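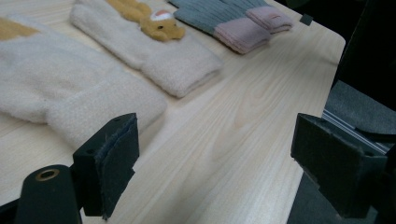
Strickhandschuhe

Strickhandschuhe sind gestrickte Handbekleidung für die kalte Jahreszeit. So weit das Lexikon, jetzt komme ich: Ich sammle und flicke die Dinger seit Jahren, und auf dem Holztisch bei mir liegt eigentlich immer irgendein Paar herum (im Februar sowieso)!

Aufbau

Ein Strickhandschuh besteht aus Handteil, Daumen, Fingern und Bündchen. Das Bündchen ist meist gerippt, damit es am Handgelenk anliegt, und manche schlagen es um — doppelt hält wärmer. Gern wird es in einer anderen Farbe gestrickt, Rosa an Grau zum Beispiel mag ich sehr. Bei flauschigen Modellen ist die Oberfläche angeraut, und auf dem Handrücken sitzt oft eine Applikation, etwa ein kleines Plüschtier. Mein Nachbar Ezekiel Lyons findet das kindisch, trägt aber selbst welche.

Aufbewahrung

Paare gehören zusammen, flach aufeinander oder nebeneinander. Ich nehme dafür einen rechteckigen Kunststoffkorb, innen lachsrosa mit grauem Rand, da sieht man helle Wolle sofort. Vor dem Einräumen lege ich alles auf dem Tisch aus und suche die Partner.

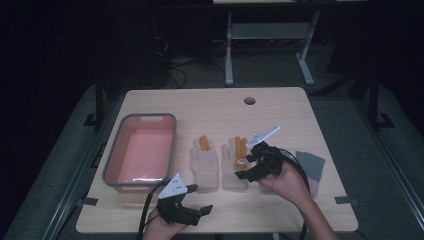 Pflege

Handwäsche, lauwarm, nicht wringen! Applikationen vorher auf lose Fäden prüfen, danach alles liegend trocknen und die Bündchen in Form ziehen. Mit Wollwaschmittel komme ich gut klar, Weichspüler lasse ich weg.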